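When the Left Arm Stopped Listening

The fault took 19 milliseconds to develop and the better part of October to explain. Hefin Samuel, who looks after the two-arm cells at Masent, keeps the log excerpt on one printed sheet. It shows the commanded angle of the left elbow joint as a flat line and the measured angle dropping away from it.

"The arm was told to hold position and it didn't hold," Samuel said. "Everything upstream reported a healthy system. The controller was sending good commands to a joint that had stopped acting on them."

The cell was running a desk-tidying task under the Fomer control software. Both arms pick up small items and place them in a tray or a container. At cycle 554 of an unattended run, the left elbow lost torque and the forearm came down on the tabletop. The right arm carried on and finished its placement. The gripper fingers on the left side were bent, and one was replaced. Staff were in the building but outside the marked floor area.

Samuel first suspected the motor driver. He swapped it for a spare and the cell ran overnight without trouble. The next afternoon the same joint dropped again.

"A good night tells you very little with an intermittent fault," he said. "I had closed the ticket. I had to open it again."

He then turned to the wiring. The joint gets its power and its data through one connector, and the harness behind it passes a clamp near the base before it reaches the supply. With the arm extended toward the middle of the table, the harness was pulled tight against the clamp. Continuity tests with the arm parked showed no fault. Samuel repeated them while moving the joint by hand, and resistance on the ground conductor rose sharply near full reach.

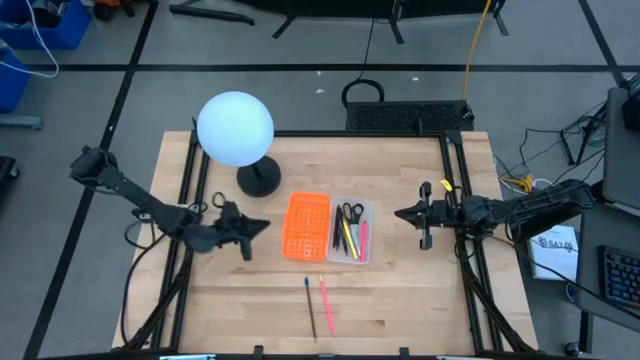
The repair itself was a new harness with a longer service loop and a clamp moved toward the base. Samuel now inspects cable slack with the arms in their working pose, reaching in over the table from opposite sides. He checks the left arm first. Its black cables hang below the links and loop along the frame, and he follows them by hand from one end to the other, looking for a section that goes tight before the joint reaches its limit.

The software took longer. When a joint driver browned out, it restarted with torque disabled and began answering status requests again within one polling interval. Fomer's supervisor process read the reply as normal. No stop was raised, and the second arm had no way of knowing that the first was down.

"The wire was the cause, but I would rank the restart behavior as the worse problem," Samuel said. "Wires will break. A driver that comes back with torque off and says it's fine is a design fault."

The supervisor now reads an uptime counter from every driver on each poll. If the counter goes backward, both arms stop and the cell needs a manual reset. A separate check compares commanded and measured position and trips when the error exceeds 2 degrees. Samuel tested both by cutting power to single joints, 60 times in all, at different points in the cycle. Each test ended in a stop of both arms.

He does not consider the matter fully closed. Stopping the arms leaves the brakes out of the question, as this model has none on the elbow. An unpowered forearm will still fall. The current measure is a lower working height above the table, so that it has less distance to travel. Hughes, which builds the frames, has quoted for a spring counterbalance, and a trial unit is on order.

Asked whether the cell at the Ploltovo site would get the same changes, Samuel said the software had already been installed there. The harness had not.

"They run shorter reaches, so the cable sees less strain," he said. "I still want it replaced before they change the task. It's on the list for their next shutdown."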